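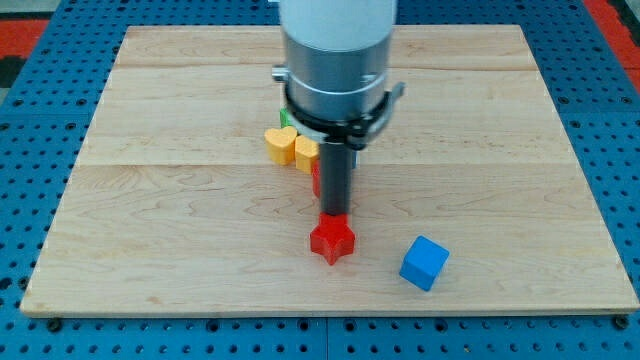 A maple board on a perforated blue table, with a robot arm above it.

Skikodari opens its short fiction prize for entries in November

The independent publisher Skikodari will accept entries for its annual short fiction prize from the start of November. The prize is run jointly with Dorkico, which prints and distributes the resulting anthology.

Last year the prize received 2159 entries, of which 2072 met the entry rules and went forward to reading. Most of the remainder were over the word limit or carried the writer's name on the manuscript. The rules on both points are unchanged, and entrants are asked to read them before submitting.

Stories must be original, unpublished and written in English. Translations are accepted where the translator holds written permission from the author. The minimum length is 1000 words, excluding the title. There is no set theme. Work that has appeared on a personal website or in a newsletter counts as published for the purposes of the prize.

Each entry is read without the writer's name by two readers working separately. Where their marks differ by more than one grade, a third reader is assigned. The longlist then passes to the judging panel, which selects 10 stories for the anthology and names one of them as the winner.

The anthology will appear under the Huamán imprint in paperback and as an e-book. All 10 writers receive a fee on publication and two copies of the paperback. Copyright stays with the writer; Skikodari takes first anthology rights only, and these lapse one year after publication.

Entries are made through the Prernum submissions system, which replaces the email address used in previous years. Files should be in .docx or .rtf format, double-spaced, with numbered pages. Writers may submit up to two stories – each as a separate entry. The system closes at noon on the last day of the month, and entries still uploading at that time will not be processed.

Receipts are issued automatically. Individual feedback is not available.

Notes to editors

Review copies of the previous anthology can be requested from the Skikodari press office. Cover artwork will be supplied once the contents are confirmed.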